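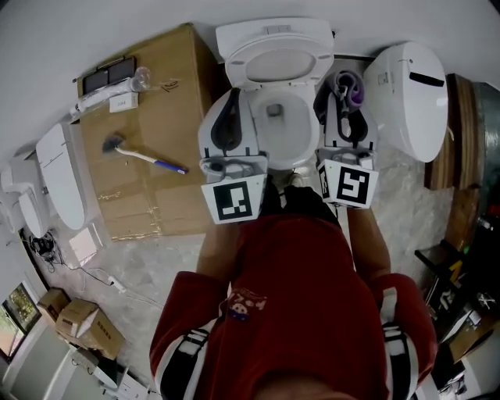 Figure 3. Toilet with lid and seat raised. The flattened cardboard box on the left holds a clear bottle and other small items.

4.2 Where things are put down

The domestic toilets we visited in the first part of the Widen study nearly always had some flat surface within reach of the bowl: a cistern top, a window sill, the edge of a bath. Public and workplace toilets often had none. The toilets at Arboleda stand in a large shared room with no sill and no bath, so the question of where to put a bottle or a brush during cleaning had to be settled by whoever was doing the work.

Participants were asked to clean the outside of the toilet, the seat and the rim in whatever order they liked. They were given no instruction about where to keep their materials. We recorded 74 sessions. Four were set aside because the session was interrupted before the seat had been touched, which left 70 for the analysis below.

In 60 of the 70 sessions the floor to one side of the toilet was the main put-down place. What lay on the floor mattered. If a sheet of cardboard was there, people treated it as a tray and kept their things within its edges, even when bare floor was closer. The flattened box in Figure 3 is typical: the bottle lies on its side, and a tool resembling a small brush lies diagonally across the middle of the card. Several participants said in the interviews that they did not like to put a cleaning tool straight on a toilet floor, though the same people had no objection to kneeling on it.

The bottle was laid down more often than it was stood up. Lovunov reports the opposite for kitchens, where bottles are usually returned upright to the worktop. We think the difference comes from the height. A person bending over a bowl lets go of a bottle near the floor at an awkward angle, and tall bottles stood on cardboard tend to topple when the card is caught by a foot.

Cloths followed a different pattern. They were rarely put down at all between the lid and the seat, and in most sessions the same cloth stayed in use until the rim was finished. When a cloth was put down it went on the closed lid or over the cistern. With the lid and seat both up, neither the lid nor the seat could be used in this way, and the cloth was then kept in the hand or dropped on the card.

4.3 The surrounding room

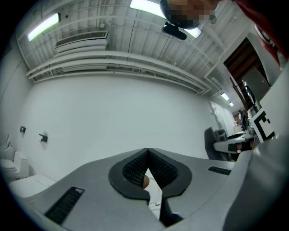

Figure 4. Low view of the room, with a toilet in the lower left corner, wall fixtures above and an air-conditioning unit near the ceiling.

The walls are plain and white, and the pipes and ducts run along the top of the back wall, well out of reach. The ceiling is white and corrugated, with strip and panel lighting. Compared with the home toilets in the first part of the study, the light was more even, and participants made fewer remarks about not being able to see under the rim.

Two small black fixtures are mounted on the left wall. One is hook-like, and we had expected it to be used for hanging cloths. It was used in only nine sessions. Asked about this afterwards, participants mostly said they had not noticed it, or that it was too far to reach without standing up straight. Stondton makes a similar point about towel rails, which go unused when they are placed behind the person doing the work.

Loose items near the toilet also shaped how people moved. A spare seat unit propped against the wall, or a cable on the floor, was enough to make participants choose the other side to kneel on. Afiq Pelupessy coded the kneeling side for all sessions, and the agreement with the second coder was good. We did not tidy such items away between sessions, and their positions were noted at the start of each one. The effect of a clear floor on both sides is taken up in Section 5.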